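Third week with the arm

I promised to write more often about our robotics club in Clukesness, and now one month is gone already. So I will tell where we are with the arm for the Trenik competition.

The plastic parts are all printed. It took much longer than we planned, and the club printer stopped two times in the night, so we came in the morning and found only half of a bracket. The last print we sent to the workshop at Kettler, they made it in two days and the holes were even cleaner than ours. After this the building went fast. The wiring did not. I connected two servos in the wrong order and spent one full evening looking for a mistake in my code.

The task for the first round is easy to explain: the robot has to take a small object from inside the marked area and put it in another place, 30 times. For every drop you lose 7 points. We decided to practice with rolls of tape, as we have plenty of them in the club. 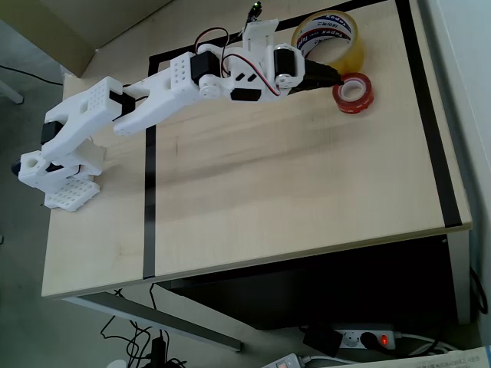
The arm at its table, with the small red roll just past the gripper.

My part is the software for the gripper. In the beginning I closed it always with the same force, and the roll jumped away like a fish. Now I close it slowly and read the current of the servo, and when the current goes up I stop. On Monday we had 192 tries with this method and I wrote every one in a table. The most bad ones are when the roll lies far from the base, because the arm is then almost straight and it shakes a little.

Next I want to make the movement softer at the end. Somebody from the Dovosness team wrote me that they use a different curve for the speed, and I will try it if I understand the mathematics. Also I must finally tie the cables together properly.

If you have built an arm like this, please write me in the comments how you solved the shaking.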